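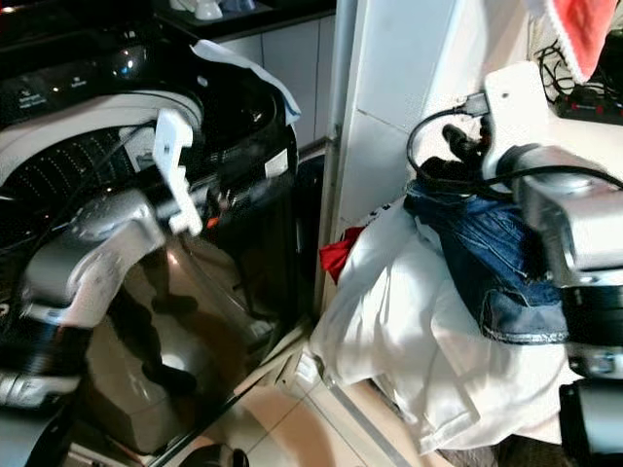 ## Re: Wumon map sizes and turn limits

> I've started three games on the 1000-tile map and dropped all of them before the midgame. Is anyone finishing these, or should I stay on the small one? Also, does the Heder faction get its second harbor later on big maps? I never see the option come up.

I finished one last week on the 1000-tile map, playing as Heder, on the second difficulty setting. It took 560 turns. The first 90 were slow and I nearly quit too. What helped was turning off automatic scouting and sending both scouts along the same coast. The automatic setting splits them up and they get stuck behind hills.

On the harbor: it isn't tied to map size. You need 2 coastal towns with roads between them, and the road has to be finished on both ends. If there's a gap of even one tile, the option doesn't show in the build menu. The manual still describes the old rule from before the October patch.

The Didenko expansion changes this a little. With it installed, a river town counts as coastal if it's next to the mouth. I haven't tested that on the small map.

One problem I still have is trade with Tradura. They accept the offer, the goods leave my stock, and then the caravan sits outside the gate until I reload the save. It happens whether or not we have a treaty. If anyone has a fix that doesn't involve reloading, please post it. I'm on the current version with no other mods.

I can upload the save from turn 90 if you want to look at the road layout. The list software strips attachments over a certain size, so it would have to go in the shared folder.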